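From My Craft Table: The Sweater Coasters

20 December 2025

So many of you wrote back about the felted wool coasters that I'm going to walk through them properly this time. Last time I got carried away talking about Nadiia's yarn closet and left out half the steps. Sorry about that!

It started in June, which is a ridiculous month to be buying wool, at the church rummage sale in Trunville. There was a whole rack of men's sweaters nobody wanted in that heat, and I came home with a garbage bag full. One was a gray Fair Isle with a moth hole right in the middle of the chest. I couldn't wear it and I couldn't stand to toss it, so into the washer it went.

You want real wool here. Check the tag and skip anything marked superwash, and anything with much acrylic in it (I tried a 50 percent blend and it came out looking exactly like it went in, only cleaner). Wash it hot with a little dish soap and an old pair of jeans to knock it around. Put it inside a zippered pillowcase first, or you'll be picking fuzz out of the machine until spring. I usually run two cycles and then dry it on high. When you can cut the edge and the stitches don't run, it's done. My cream cable knit took four cycles and I had nearly given up on it.

Once it's dry, steam it flat and trace your circles on the back with chalk. I use the lid from a big peanut butter jar, but a mug works too. Sharp scissors matter more than anything -- I bought a pair of Grulgate shears years ago and the whole family knows they are not for wrapping paper. Cut slowly and turn the wool instead of the scissors.

For the edges I do a plain blanket stitch in embroidery floss, three strands, in some color that has no business being there. Mustard on gray is my favorite. Nadiia Hladun, who taught me the stitch in the first place, goes around twice in two colors, and hers look like something from a shop. Mine look like mine. If your corners bunch up on the square ones, you're pulling too tight, so let the thread sit on top of the wool a little.

I made 40 of them this fall and tied them up in sets of four with kitchen string. Most are already promised (the Yurchenko girls get the pink ones, so don't ask), and I still have two sleeves and a collar left over. The ribbed cuffs make very good jar cozies, by the way. Just slide one over a pint jar and fold the top down.

A few people asked about backing. I don't bother, but if your table is delicate you can stitch on a circle of thin cork. The Dimier fabric store had it on the remnant shelf for 99 cents last time I was in. Cut it a hair smaller than the wool so it doesn't peek out.

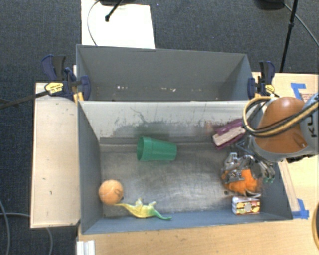

Save your little scraps too, even the skinny ones. I've been stuffing them into pincushions, and they hold pins so much better than the fluffy polyester stuff does. I'll put the pincushion pattern in the next newsletter, once I've figured out how to explain the bottom seam.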